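Chapter 4
Watching a Match Without Watching the Ball

The first time I sat courtside at a proper badminton tournament I saw almost nothing. I saw the shuttle, of course. I saw it go up, I saw it come down, I saw it get smashed into somebody's hip, and after two hours of this I had a stiff neck and couldn't have told you a single thing about why one player had won and the other had gone home. I'd paid for a good seat, too!

Huia Katene was sitting next to me that day. She had coached juniors for years at the Stavau club, and every so often she'd mutter something like "she's late again" or "there goes the backhand." I kept looking where she was looking and finding nothing. At the interval I finally asked her what she was watching, and she said, "Feet, mostly." That's where this chapter starts.

In Chapter 3 we went through the strokes one at a time: the clear, the drop, the smash, the net shot and the drive. You should be able to name each of them by now when you see it. If you can't, go back and do the shadow drills again (yes, all of them, and yes, in front of a mirror if you've got one). What we're after now is how a player gets to the place where the stroke is hit, and what she does in the second after it. I call this the base-and-return game. Other books call it recovery, and you'll see that word in the exercises because I couldn't get my editor, Declan Costigan, to let go of it. 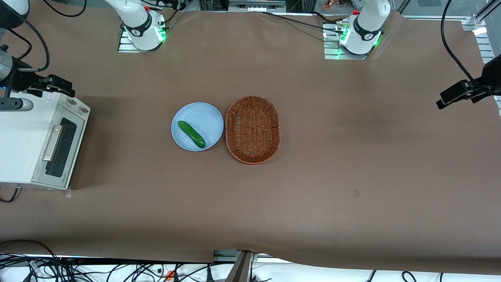
Your base is the spot you come back to between shots. In singles it's usually just behind the center of the court, but it moves, and how far it moves depends on what you've just played. Beginners tend to treat it like a painted mark on the floor. They hit a tight net shot, run all the way back to the middle, and then have to sprint forward again for the reply. When I teach this I do it on a tabletop before anybody picks up a racket, with whatever happens to be in the kitchen. Take a cucumber on a round blue plate with an oval wicker basket right beside it: the plate can be your court, the cucumber lying slantwise across it is the line between your deep backhand corner and your front forehand corner, and the basket is where the shuttles that went wide end up. Now put a fingertip in the middle of that cucumber and run it to one end and back. You've just done the longest trip in singles, and you'll be doing it in every rally against anyone who has read this book.

That long diagonal is what good players attack. Hendrik Coppens, who I played against for most of my twenties and beat 2 times, had no smash worth mentioning. What he had was patience. He'd clear to my deep backhand, wait for my weak reply, and drop it short on the other side, over and over, until my legs went. I used to come off court furious because I felt I'd hit all the better shots. I probably had! I'd also run twice as far as he did.

So how do you see this from the stands? Pick one player and stay with her for 10 rallies. Don't follow the shuttle at all. Your eyes will want to, and the first few rallies are pretty miserable, but stick with it. Watch for the small hop she makes just as her opponent hits. We'll call that the split step, and it's the most useful thing in this chapter. A player who lands her hop as the other racket meets the shuttle can push off in any direction. A player who lands late is already chasing.

Flynn Tamihana, one of my old students, kept a notebook of late hops for a whole winter league. He filled 200 pages. I've borrowed a few of them for the exercises at the end, with his spelling left alone, and you'll notice that the late hops come in clumps. They turn up after long rallies, after arguments over line calls, and very often at the start of a second game, when the player who has just won the first one is feeling pleased with herself.

Doubles is a different animal and gets its own chapter. Please don't try to apply any of this to doubles yet. Paora Prendergast once did, after a weekend course of mine, and he and his partner met in the middle at full speed.

Before you go on to section 4.1 you'll want a pencil, a blank court diagram (there's one inside the back cover) and a recording of any singles match that you don't mind seeing several times. Club level is fine. I'd even say it's better, as the mistakes are bigger and they come along more often. Watch one full game at normal speed with the sound off, and mark on your diagram where the nearer player is standing each time her opponent hits.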